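November 26, 2020

Long day, sore thumbs, and I ate lunch so late it was basically dinner. But I finally got the two sets of fingers compared properly and I want to get it down before I forget which was which.

So the question Shalini Pant handed me was simple enough: do we stay with the old stiff fingers on the hand-held grippers, or do we go over to the soft pads that came from Flendlow? She wants an answer she can take to Vallejo, and she wants it to be more than "Benjie likes the soft ones" (Benjie really, really likes the soft ones). The order is for 1,000 pairs of pads if we say yes, so fair enough!

Demetrius and I settled on the bowl and plate job as the main test. You pick the bowl up by the rim, set it down, move the cup, then do it all over again. It sounds silly until you've done it for an hour. The bowl rim is where everything goes wrong, because you come in at an angle and the fingers want to skate along it. I kept telling myself to keep my elbows in and the tag cubes facing up where the head camera can get them, and then I'd reach across for something and forget all over again.
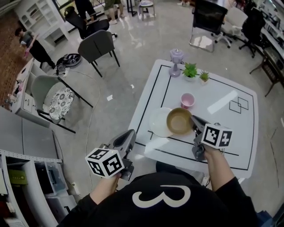
The morning: stiff fingers

Set one was the stiff ones. They're quick, I'll give them that. You squeeze and the thing is held, no squish, no waiting. The plate was easier than I thought it would be, as long as I came at it low. The bowl I dropped more than I'd like to admit, and every time I did, Pacita called out "again!" from the desks in this cheerful voice that I started to hear in my sleep (or would have, if I'd slept).

My left hand is so much worse than my right. I knew that already, but wow. Erlinda says to hold the trigger with the middle joint of the finger and let the wrist go loose, and it did help a bit. I still got cramps before the first 30 runs were done. I've got to ask Vovard if they make the handle any smaller, because mine are not big hands.

The afternoon: soft pads

After the swap everything felt mushy, and I was cranky about it for a good while. You squeeze and the pad gives, and then it gives some more, and you're standing there wondering if you've got hold of the thing or just dented it. Then it clicked for me on the bowl. The textured side of the pad sort of settles onto the rim, and I could come in crooked and still lift it. Benjie was unbearable about this.

Small stuff is a different story. Anything little and round wants to slide down to the bottom of the V and hide there, and then the wrist camera mostly sees pad. Shalini may not love that part, since the Pokinley software leans on the wrist view for the last bit of the grasp. I wrote it in the sheet in capital letters. 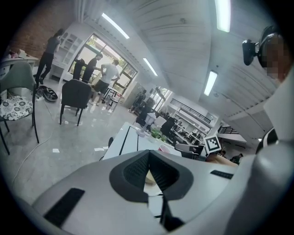
Would I want to use the soft pads every day? For bowls and plates I would, and I'd keep a stiff pair within reach for the small things.

Wear is the part I can't judge yet. Flendlow says the pads are good for 3,000 squeezes, and I'd love to know who squeezed them, and what. Demetrius wants to run one pair to death over the next 4 weeks and see how the surface holds up, so we won't have a real answer on that until January. I said I'd help if somebody else does the left hand.

Also need to fix: the trigger on the right gripper sticks at the end of its travel, and I forgot to write down which of the morning runs had the old calibration. I think it was only the early ones. Must ask Pacita, she had the sheet open the whole time.

Hands in warm water now, then bed. Tomorrow we try the cup by its rim, and I'm bringing the good tape for my thumbs.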